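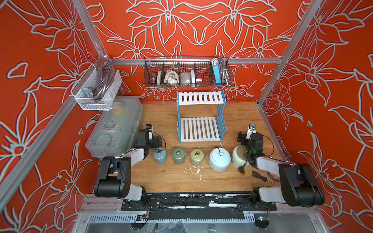
Mansa Owusu replied that the sync error on Fluvano usually means one bad row in the upload, and could I try splitting the file. So I did!

My sheet has more than 1,000 rows (it's the whole seed catalog, don't ask how long that took me). I cut it into chunks of 100 and fed them in one at a time. The first three went through fine. The fourth one hung at 40 percent and threw the same "import stopped" message I've been getting since I moved over from Gramex.

So the trouble is somewhere between row 301 and row 400. I went through those with a cup of coffee and found two things that look odd to me - a price with a comma where the period should be, and a bean variety with a quote mark stuck in the middle of its name. Fixed both, ran it again, and it got all the way to the end.

Still open: the stock levels on those rows show as zero, even though my sheet has real numbers in that column. I logged out and back in, cleared the cache, tried the other browser - same thing. Is there a setting for that, or do I have to type them in by hand? Please leave the ticket open for now. I'll run the rest of the chunks tonight and post what happens.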